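Home | Updates | Cells | Contact

Storkville Laundry Cell, maintenance notice, June. The Vik unit remains in service at the front-loading washer.

Cable slack is inspected at both wrists before each run - loops must clear the elbow joints.

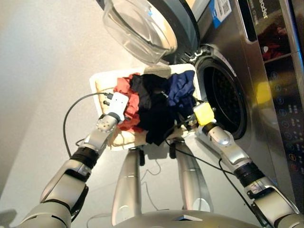
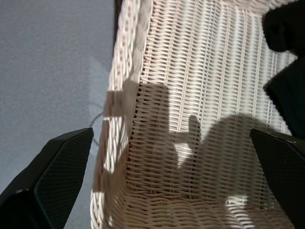
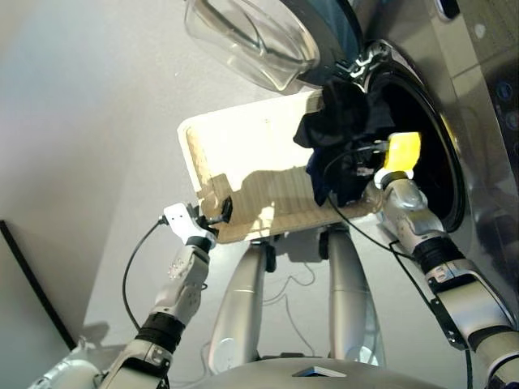
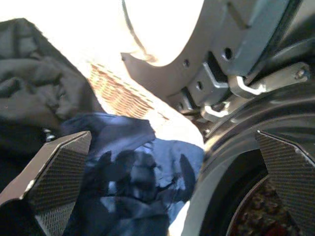 Finger pads are cleaned every 2000 cycles and replaced at 4000. Please log all work under ticket 3037.

Related: Dindport cell, pad stock

Contact Gurus | Back to top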